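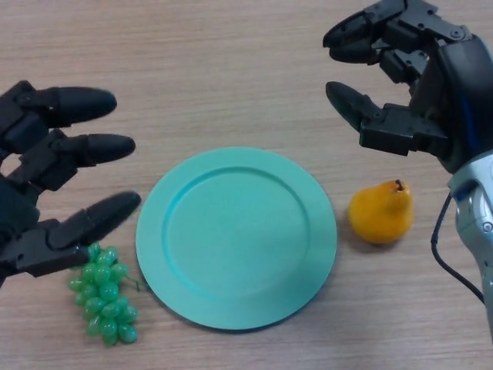
Keeping the Two-Hander Running
Speaker notes, Bullport shop day, 7/25/20

Slide 1. Hi everybody, grab a seat, the ones on the left wobble. I look after one bench cell at Sandwood. One table, two arms, two hands, one plate, some fruit. That's my whole kingdom! I've got 20 minutes, so I'm skipping the software completely and talking about screws, fingertips and cable.

(Wait for the door to close. Ask if the back row can hear.)

Slide 2. The start pose. Every morning begins with both hands parked over the table, open, touching nothing. Left hand out by the grapes, right hand up over the pear, plate between them. I like this pose because I can look at every fingertip at once without crawling under anything. If a finger is sagging you'll see it right here, before it gets a chance to shove the plate.

Give them a second with the picture. Point at the left thumb, the low one, right on top of the grapes. That's as close as I let it park. I used to park it closer (ask me about March, or don't).

Slide 3. Fingertips. They're black and rounded and they pick up everything. Crumbs, tape glue, wood dust. I wipe them with a damp lint-free cloth, let them air dry, then press each one with my thumb. You want it to push back. If it feels slick or has a flat spot, swap it. Our log says the last full set on the left hand went 3,376 grasps before I got tired of the plate sliding out. I wouldn't promise you that number on your own bench, your plate isn't my plate.

Slide 4. The little screws. Power off first, e-stop in, and I hang the tag on it even when I'm the only one in the building. Then go joint by joint from the palm out. You're feeling for play, side to side. Any screw that turns comes all the way out, gets cleaned, gets a tiny dab of removable threadlocker, and goes back in. Tiny! I once glued a hinge solid and spent lunch with a heat gun.

Mention the paint pen trick: one line across the screw head and onto the bracket. Next time you just look for broken lines.

Slide 5. Cable. Back to the first picture for this one. See the black loop coming off the side of the right forearm and swinging out over the wood? People always want to tidy that up. Please don't pull it tight. The wrist needs that slack when it rolls. What I do is drive the wrist to both ends of its travel, slowly, with a finger on the stop button, and watch the loop the whole way. It shouldn't catch on the plate, and it shouldn't go tight at either end. Then I clamp it further back, where nothing moves.

(If someone asks about cable sleeves: tried the Bokora ones, they were too stiff for this wrist. Fine on the big cell.)

Slide 6. Table and props. Plate goes down first, then grapes left, pear right. I check the plate sits flat by tapping the rim. Bare table otherwise, so my coffee lives on the shelf.

Slide 7. After a fingertip swap. Re-zero the hand, then run 50 slow closes on nothing, then 50 on the pear. Listen more than you look. A dry joint ticks. If it ticks, stop there and go back to slide 4.

Slide 8. What's on my list. Spare thumb for the right hand, ordered through Mac Giolla, still waiting. Better lamp. A second tag for the e-stop, the first one has lost its string.

Questions. If it's quiet, ask who here has lost a screw inside a palm and how they got it out. Magnet on a stick is mine. Checklist copies are on the table by the door, take one, I printed 53.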